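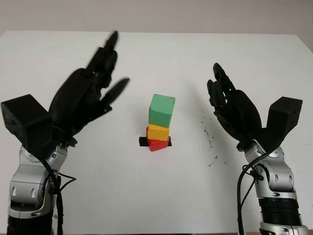

Home | Forums | Parents | Toys & Clutter | New Posts

3 min read

Posted in February by plinthmother

Topic: How many blocks does one child need

plinthmother
My sister-in-law has sent us the Honstead bucket. The lid says 236 pieces. This is on top of the Gokovis set we already own, and the bag of mystery blocks that came with the house. My son is two and a half. He builds with three. He has always built with three. The rest he walks on, or arranges for me to walk on.

I would like to get rid of most of them before summer. My husband says blocks are "the one toy you can't have too many of," a sentence he delivered while standing in the hallway in thick slippers. What did the rest of you keep?

gravelpit
Keep all of it. Mine ignored blocks until four and then built a city that took over the dining room for most of a winter. If I'd listened to the minimalists we would have had a hamlet.

oatcake_tn
We rotate. Twenty out, the rest in a bin on the closet shelf, swap when the mood in the house gets ugly. He greets the same old blocks like cousins from overseas.

gravelpit
Rotation is just clutter with a calendar.

oatcake_tn
And yet I have eaten at my dining table.

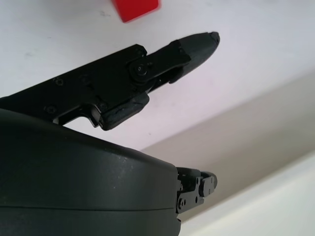 plinthmother
I tried rotating, for the record. I got as far as the first swap, at 9 p.m., with a flashlight, so as not to wake anyone. I dropped the bin. Everyone was awake until eleven, and the old blocks and the new blocks are now one people.

My other complaint is sizes. The Honstead ones are a hair bigger than the Gokovis ones, so any tower using both leans at about the fourth floor and then there's grief. I'd never have noticed except that I'm the one who gets called in to fix it.

tallboy_ed
Pick one brand and donate the other. Mixed sets are how you end up with a drawer. I taught preschool for years and we had Sabbagh maple blocks, all cut to the same unit, and they fit together like they'd been introduced. Not cheap. The big classroom set was $693 when we bought ours.

gravelpit
For $693 I'd expect them to put themselves away.

tallboy_ed
They outlasted two carpets and a principal. Work it out per year.

lowtide
Going to disagree with tallboy here. Mismatched blocks are good for kids. Mine learned more from towers falling down than from any that stayed up. If every piece fits perfectly you're doing a kit.

tallboy_ed
They fall down fine when they're all the same size, I promise you. I've been hit by several.

kettle183
Practical note: Kerex makes a flat drawstring mat, you play on it and then pull the cord and it becomes a sack. Holds 1000 small bricks according to the tag, a lot fewer chunky blocks. We leave ours by the couch. It looks like we've been burgled and they're coming back for it, but the floor is clear.

plinthmother
Ordering the mat. Gokovis stays, Honstead goes to the church nursery, and the mystery blocks are under review because he was very attached to one of them this morning and I can't tell which.

gravelpit
Keep a few of the Honstead back. She'll visit.

plinthmother
She's coming Easter. I've hidden twelve behind the cereal.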